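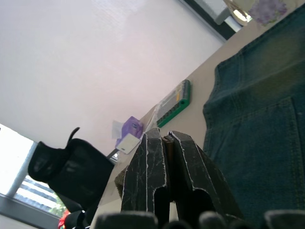 Mending at home has mostly been studied as a skill, and the time it takes is usually reported as a single figure for the whole repair. In our observations a large share of that time went on the table itself: clearing it, laying out the garment, deciding which tools stay within reach and which go to the far side. Denim makes the problem plain. A pair of jeans or a jacket is heavy, does not fold flat at the seams, and takes up a good part of any ordinary table. In Figure 1 the garment already covers one side of the surface, double-stitched pocket section and all, and the clear-lidded case with the green frame has ended up beyond it with the small purple box further along. We call this arrangement a split layout: cloth on one side, small items on the other.

**4.2 Layout of the work surface**

We recorded 40 mending sessions across two sites, Sollberg and Telurgate, during February. Each session began with a cleared table and a garment chosen by the participant from a shared pile. No instruction was given on where to put anything. Participants were told only that the repair should be one they would be willing to wear. The coding scheme followed the one drawn up by Chidiac and Adomaitis for the pilot, with two changes. First, the category "tool at rest" was divided according to whether the item lay on the table or on the cloth. Second, lids were coded separately from the containers they belong to, as an open lid often takes up as much space as the box.

Split layouts were the most frequent at both sites. The next most frequent was what Kanaan, in his notes on the pilot, called the ring: small items placed on all sides of the garment, moved outwards each time the cloth was turned. Ring layouts were associated with more searching. A participant who turned the garment over had to lift or push aside whatever lay on the new side, and items were at times covered by a sleeve or leg and then looked for elsewhere. In 19 sessions at least one item was covered in this way. Six of these involved the item the participant was about to use.

Container type had a smaller effect than we expected. We had supposed that compartmented cases would reduce searching, as the contents can be seen through a clear lid. They did so only when the case stayed on the same side of the table throughout. Where it was moved, participants tended to look first at its old position, and the gain was lost. Loose packaging was a separate nuisance. Clear plastic is hard to see against a pale table and was several times picked up along with the cloth. Akl's earlier work on kitchen surfaces reports a similar difficulty with film and lids, though the items there were larger and the surface was wiped between tasks.

**4.3 Position of the cloth during handling**

The second measure concerned the cloth itself. We treated the garment as having moved when any marked seam shifted by more than the width of the waistband. Small adjustments, such as smoothing a crease with the flat of the hand, were left out. Twal and Pillai coded all sessions separately and then compared their sheets; disagreements were settled by viewing the passage again at reduced speed.

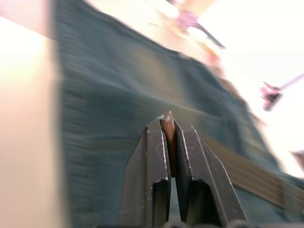 *Figure 2. Narrow brown item held upright above blue-grey denim; pale flecks at the tip.*

Fine debris was noted as a secondary variable. Whitish flecks of the kind seen at the tip of the item in Figure 2 are easily missed at normal viewing distance, and we did not try to establish their source in individual cases. They were coded as present or absent on any item held clear of the table. The measure is a coarse one and we make little of it here, beyond remarking that participants who brushed down the table part-way through a repair also tended to be those who kept a split layout to the end.

Garment movement was lowest in split layouts and highest in ring layouts, with the difference larger at Telurgate — the tables there are shallower, and a pair of jeans laid crosswise hangs over the front edge. Once part of the garment hangs free, its weight draws the rest after it. Several participants dealt with this by folding the loose part back on itself, at the cost of a thicker layer to work through. Others put the heaviest container on a corner of the cloth. The Sarko protocol treats any such weight as a tool in use; we coded it as a tool at rest, and the two sets of results should not be compared directly on this point.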